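4.2 Dissent and retirement in the Brevville court

The second question is if judges write more separate opinions in the last years before they retire. For the Brevville appeals court we read all opinions of the judges who left the bench in the period of study. Three of them wrote most of their dissents in the final 5 years of service. In the Prenadholm court we did not find the same pattern, although the rules for retirement are almost equal there.

One explanation is the change of the majority. When a court moves in one direction, a judge who keeps the same position will look more distant from the colleagues. The coding of Kurek does not separate this effect from a real change of opinion, and for this reason we coded again the 11 cases about public assembly. In 9 of them the judge cited an own earlier opinion.

Figure 3. Tabletop with a plate and a winged figurine, and two robot arms (rendered).

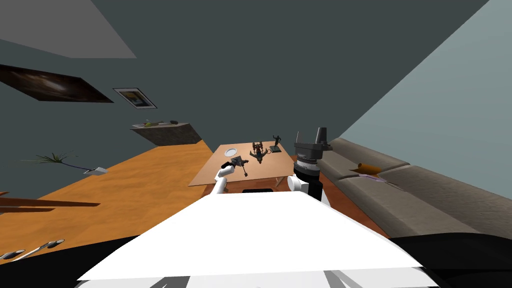 The citations suggest that the position of the judge was stable while the court moved. We come back to this point in Section 5, where the Sellance data are used for comparison.

Contact the editorial office | Copyright the authors | Back to top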